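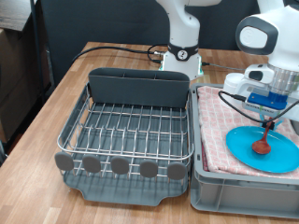 Waltraud Stöcker wrote in after last month's page on sink corners to say that she has been drying dishes for longer than I've been alive, that no robot is going to teach her a thing about it, and would I please get back to the vinegar tips. Fair enough, Waltraud! The vinegar is at the bottom. But I did go to the open day at Griltix on Wednesday, I stood at the dish table far longer than I meant to, and I came home with a notebook full of scribbles that have more to do with my own kitchen than with machines.

Griltix has the ground floor of the old Ostermann building in Ferkberg, and if you go, park on the street behind it. The lot in front was full by 9. They ran three demonstrations, and the dish one was the one with the folding chairs, so that's where I sat. The job was to get things from a bin into a drying rack. Plates, a wooden spoon, that sort of thing. The young man running it told us the arms do best when every item has one place to go and a clear path to get there, and I wrote that down and underlined it, thinking of my own sink.

So, tips.

Empty the rack before you start washing. All of it, including the one mug that lives there. I timed myself at home with a full rack and then an empty one (same dishes, same lazy me) and the empty rack won by 3 minutes. Most of that was me standing there with a wet plate looking for somewhere to put it.

Put the dirty or waiting things right up against the rack. I used to keep my tub on the other side of the faucet and drip across the whole counter. Now the tub touches the rack, more or less, and the counter stays dry enough to leave the mail on.

Lay a folded dish towel in the bottom of your tub. I've started doing this with the good plates and it's so much quieter! It also keeps the rims from getting those little chips. Fold it in four and change it when it gets soggy. Checkered cotton is fine, terry is better if you have it, and skip anything with fabric softener in it or it won't soak up a drop.

Pick up a wooden spoon by the end of the handle. I'm a grab-it-by-the-bowl person, always have been, and then my fingers are on the part that goes in the soup. Stand it handle down in the caddy so the bowl gets the air. If the spoon has gone fuzzy, rub it with fine sandpaper once it's bone dry, then a little mineral oil, and leave it overnight.

Wooden spoons don't like to lie flat on a plate to dry, by the way. Leave one like that overnight and you get a damp ring and sometimes a smell. Up in the caddy, or on its side across the top rail.

Plates go in the rack facing the same way, big ones at the back. Skip a slot between deep ones. My rack has narrow slots and anything with a raised rim leans on its neighbor, so I fill every other one and make two trips.

Clean under the rack. I know. Lift the wire part off, take the drip tray to the sink and go along the lip with an old toothbrush. Once a week in summer, and whenever you remember in winter. If the tray has a notch or a spout, point it at the sink — mine was backwards for a year.

Somebody in the second row asked what happens when a plate is slippery, and the answer was that they slow down and look at the grip pads. I can't swap my pads, but I do rinse the soap off my hands before I lift anything I'd be sorry to drop. I've broken two of my mother's bowls by skipping that.

There was a handout from Mokance on the table by the door, mostly about their training courses, with a checklist on the back for setting up a work table. It's 33 lines long and I'll spare you. The one I kept was to run your cords along the back edge where no one reaches. I did that with the toaster and kettle the same evening, using two of those stick-on clips, and I can wipe the whole counter in one go.

Coffee at the open day was free and the cake was not, bring small bills. The next one is in February and you have to sign up ahead. They let in 37 people at a time.

Vinegar, as promised. For a cloudy drip tray, half white vinegar and half hot water, sit for twenty minutes, scrub, rinse well. For the wire part, wipe it with the same mix on a cloth but don't soak it, and dry it right away. For rubber bits use dish soap only.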